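Friday, way past dinner

Sim club ran until almost nine and I'm still wound up, so I'm writing this instead of sleeping. 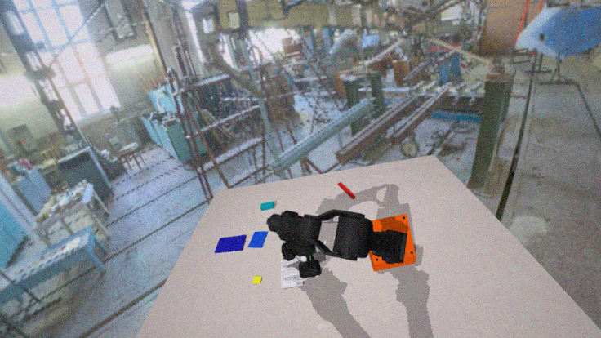 Our table in the sim tonight, arm folded, blue tiles side by side.

So this is what I've been staring at all week! We finally moved out of the plain gray default room and into the workshop background that Woltanham's team shared, with the rusty scaffold and the big window and the tarp. I love it. Ľubica Šimko (she's running the club this term) says the clutter is good for us, and if our code only works in an empty room then it doesn't work. Fair enough, but my laptop fan sounds like a hair dryer now.

The task for Zisano is sorting - the arm has to pick up the flat pieces and put them where the task card says. My part is the grasp code. The dark blue and medium blue squares are driving me nuts, because my color check keeps treating them as the same thing. I spent an hour moving one threshold up and down. Then Dev build 154 wouldn't load at all and I had to go back a version and redo my settings by hand, which I had not written down anywhere. Lesson learned (again).

And the shadow! The arm throws this huge gray shadow right over the table, and I'm pretty sure it messes with the colors too. I asked if we could just turn the shadows off and got a look.

We left 1465 practice runs going on the club computer overnight. We're allowed up to 2595 before the qualifier in April, so that's more than half the budget on one idea of mine. Kind of sick about it. If it flops I owe everybody donuts.

The Dumlao kids are supposedly using the same arm and already working on stacking. I'm trying not to think about that.

To do tomorrow: write down the settings!! Ask Ľubica about the tiny yellow square, my gripper code closes way too wide for it. Return the Estivness cable. Call Grandma back before lunch.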